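What I wanted to ask at the Kindley open day
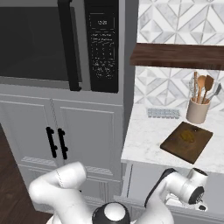 Should a company showing a household robot to the public let visitors see it fail? My answer is that it should, as often as the machine fails in ordinary use, and with somebody standing by who can say why.

I went to Kindley's open day in November with my neighbour Saadet Kurtuluş, who is 81 and had more reason to go than I did. She has arthritis in both hands. Her son had sent her the link and told her that by the time she needed help in the kitchen there would be a machine to give it. She wanted to see the machine.

The day was held in the old Jasum building behind the station. The ticket said 100 places and they let in a few over that. There was tea, which was good, and a talk, which was too long. After the talk we were shown through to a room with a large screen where the robot's kitchen was running in simulation. It is a handsome kitchen, grey cabinets and marble, much smarter than mine or Saadet's. The robot has two white arms and it works among the things you would expect to find in a kitchen: a microwave, a pot of cooking utensils, a chopping board with something on it.

Khải Hà, who runs the training side, explained that most of the practice is done this way. A real arm takes time to reset after every try. A simulated one can start again at once, and a dropped plate costs them nothing. He said they had put the opening of a cupboard door through 535 variations before trying it on a real cupboard. I believed him and I thought it was a sensible way to work.

My complaint is about what we were shown, and how it was chosen. We saw four tasks. All four went well. When Saadet asked how many had gone badly, Khải Hà gave her a fair answer. He said that on the task with the chopping board, the latest run was 340 tries and 19 of them had failed. Then he said they didn't usually put the failures up at open days because people found them distracting.

I think those 19 were the most useful thing in the building. A person deciding whether to have a robot in her home already knows what success looks like. She has been making her own lunch for seventy years. What she can't guess is what the other cases are like. Does the thing stop? Does it let go? Does it carry on as though it were holding something when it isn't? A robot that stops and waits is a nuisance. One that knocks a hot pan off the hob is another matter, and a success rate puts both down as the same mark in the same column.

Zübeyde Coşkun, who gave the talk, disagreed with me when I put this to her over the tea. She said visitors remember the one bad clip and forget the rest, and that the money for the work depends on visitors. I have some sympathy. I worked in hospital catering for years and we did not take the governors round on a day when the dishwasher was down. But the governors weren't being asked to take the dishwasher home.

She also said that a failure in simulation isn't a real failure. I don't follow this. If the simulation is good enough to count the successes, it is good enough to count the rest. They can't have it both ways — and I noticed that the figures on the wall in the corridor were all simulated ones, with this said in small letters at the bottom.

To be fair to Kindley, they answered every question they were asked. Other firms have been worse. At the Zomgate show last spring there was a rope and a man with a microphone, and questions had to be written on cards. Kindley let us sit down with the engineers, and Khải Hà spent a good quarter of an hour with Saadet talking about jar lids, which the robot can't do yet.

Jar lids are what she wanted it for. She told him she would come back when it could, and that she would like to see it drop a few first. He wrote that down. I hope he shows it to whoever plans the next one.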